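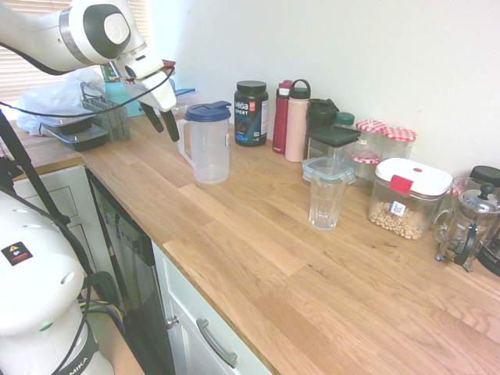

Breltine Parallel Gripper, Pan Series

Status: in stock
Price: 1,861, fingers included, cable clips extra

The Pan is a two-finger gripper for people who have run out of foam cubes to pick up. It opens, it closes, and it reports its position while doing so. We have tried to think of a fourth feature for the brochure and will let you know.

We compared it with the older Terner on kitchenware, mostly the kind that gives depth cameras a bad day: clear pitchers, drinking glasses, glass jars, lids of every persuasion. Wen-hsiung Tsao ran both grippers through the same 46 grasps. The Pan dropped four. The Terner dropped eight, one of them with real conviction.

What we learned:

Narrow fingers do well on handles and badly on wide tubs. Measure your widest object before you order – the opening is not negotiable.

Tall insulated bottles are easy until something stands next to them. Come in from above.

Leave slack in the cable for the wrist. Then leave more.

Mei-kuen Kwok prefers the Terner for anything heavy and has asked that this page say so. It now does.

In the box: gripper, one pair of fingers, mounting screws, hex key. Spare fingers ship from Pruldale every Friday. Soft pads are due in January and can be ordered now, by the optimistic.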